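Wanby Handling Set

Data card and workplace notes
Maintainer: Kinga Vida
Floor contact: Eoin Gallagher

Summary

Wanby is a set of 2,508 recorded handling episodes from the Drelholm produce kitchen. It supports the cell that is taking over part of the plating line. The card covers contents, known limits and the staffing changes tied to the cell. Read the staffing section before quoting any throughput figure.

Contents

episodes/ one folder per episode, joint states and video
labels/ grasp outcome, entered by line staff
shifts.csv task hours by role, before and after the cell
notes/ free text from operators

600 episodes are held out for evaluation. Do not train on them. The split is by session, so no session appears on both sides.

What the cell does

Soft items are moved between plate and table under operator supervision. Peeling, trimming and the final quality check remain manual. The cell stops when an operator enters the marked zone and does not restart without a key press.

Changes for staff

Before the cell, 5 people rotated through plating on each shift. With the cell running, 3 stay on plating and 2 move to labeling and inspection. No posts were cut during the recording period. The labeling role was regraded in October after Teresa Hennessy raised the pay question – the earlier grade treated it as packing work.

Operators report less wrist strain and more time spent watching screens. Both are logged in notes/. Siobhán Keane reviews these entries every Tuesday with the shift leads. Requests to change the speed of the cell go to her and not to the integrator.

Break times were at first tied to the cell's reset cycle. This was dropped. Breaks now follow the shift plan, and the cell waits.

Known limits

- Outcome labels depend on the labeler. Early sessions used a looser rule for "damaged".
- Fingers often hide the contact point in the head view.
- Wrist video is not rotated to upright. Apply the session transform first.
- shifts.csv omits training hours.

Access

Internal use only. Operators may ask for their notes to be removed – write to the maintainer with the session number.

Sample views 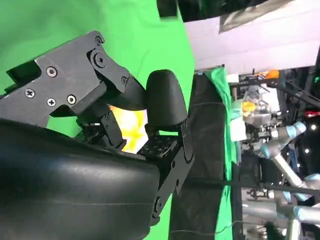
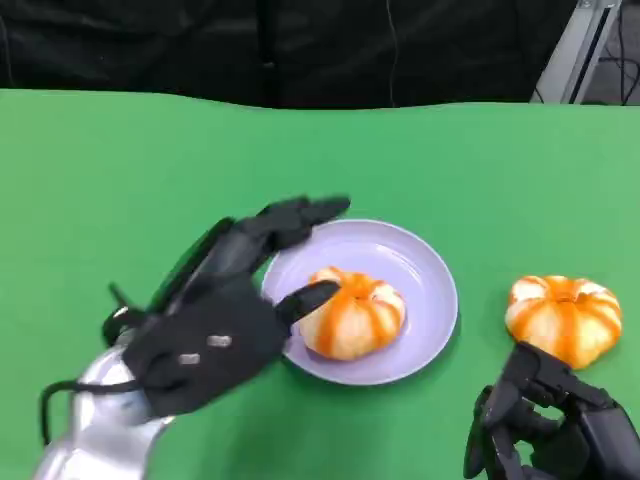 Wrist view with the gripper at left (first); head view with two peeled mandarins, one on the plate and one on the table (second).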